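I have used the Zultik dive light for two seasons now, mostly on evening dives from the small pier at Linelach, and I think it is time to write down what I found.

I bought it for one purpose. When you look for octopus and small cuttlefish at night, a narrow beam frightens them, and you see only the animal that escapes. The Zultik has a wide mode of 3000 lumens and a red mode, and the red one is the reason to pay the price. With red light the octopus stayed on the rock and continued to hunt, and once I could watch a cuttlefish taking a shrimp from less than a meter away. With my old Gukell light I never had such luck.

The battery is a weaker point. The manual promises 65 minutes on full power, but in cold water in October I got around 40. On red it lasts easily for two dives. Charging is slow, so I leave it overnight.

The switch is a big ring and it turns well with thick gloves. My dive partner, Przemysław Lis, finds it too stiff. The ring collects sand and must be rinsed after every dive, also in the groove behind it. I put a little silicone grease on the O-ring once a month.
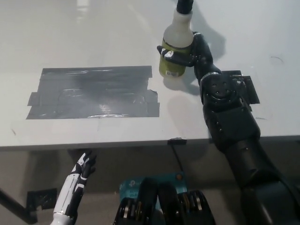

Gray tape and a bottle on the white table.

The light is rated to 60 meters. I never went deeper than half of that, so I cannot judge this number. It is slightly heavy in the water and sinks slowly if you let it go. The wrist strap in the box is too thin for my taste, and I changed it for a bungee one after the first week.

For fish in open water I would choose something else. The wide beam shows every particle, and when the plankton is thick in May you look into a white wall. Close to the bottom, among rocks and seagrass, it does very well.

I give it four stars out of five. The fifth star I keep for the day when they make a better battery.

Wiesława Tokarz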